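The Dish Rack Talk – speaker notes
Lasside Home Evening, small hall, slot 4
29 minutes including questions. Water on the lectern. Clicker sticks, press hard.

OPENING
Don't say good evening twice like last time. Start with the confession: I have been asked to speak about drying dishes, and I said yes before they finished the sentence.

Ask who owns a dishwasher. Wait for hands. Ask who still has a rack next to it. Same hands, lower. Let them enjoy that for a moment.

WHY A RACK AT ALL
A towel works. A towel also spends its day on the oven door soaking up whatever the oven door has to offer, and then we rub it on a plate. Air is free and has no opinions. Give it a gap between the plates and somewhere for the water to go, and leave the room.

Tell the Galtov story here. Rented kitchen, September, one drawer, no rack. We leaned the plates against the toaster for 2 weeks. Pause before "the toaster was the first to go." If they don't laugh, move on quickly to types.

TYPES
Wooden folding rack: handsome, goes gray underneath, everybody's aunt has one. Plastic tub rack: holds water like a birdbath. Wire rack: ugly in the store, fine at home, and I have stopped apologizing for mine.

Somebody will bring up the over-the-sink kind. I have nothing against it except that I like to use the sink.

LOADING
Plates on edge, all facing the same way. Big ones at the back, small ones in front, so you can reach a saucer without starting an avalanche. Leave a slot empty if you have one to spare. Bowls are the difficult children – tilt them, or they'll keep a spoonful of water for you as a surprise.

Slow down here, people write this part down.

WHERE TO PUT IT 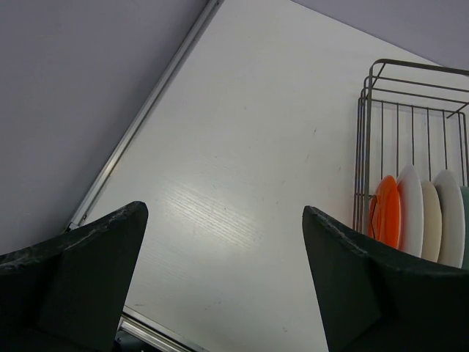
Most people park the rack wherever the counter ran out, and then it lives there for ten years. Move it once, just to see. Near the sink if you can, away from the edge if you have elbows. A plain pale surface shows every speck and scuff, and I count that as a point in its favor, though my household voted the other way.

Then the line about the rack not being a cupboard. I am guilty of this. At our place the same 3 plates go from rack to table to sink and back, and the ones on the shelf haven't been out since the last time we had company.

CLEANING THE RACK
Yes, you have to wash the thing that holds the washed things. Groan is expected. Hot water, old toothbrush, get into the corners where the wires meet. Dry it before you put it back – on what, I leave to the audience.

QUESTIONS
If asked about cast iron: not my department. If asked about knives: separate cup, points down.
Chairs go back against the wall afterward.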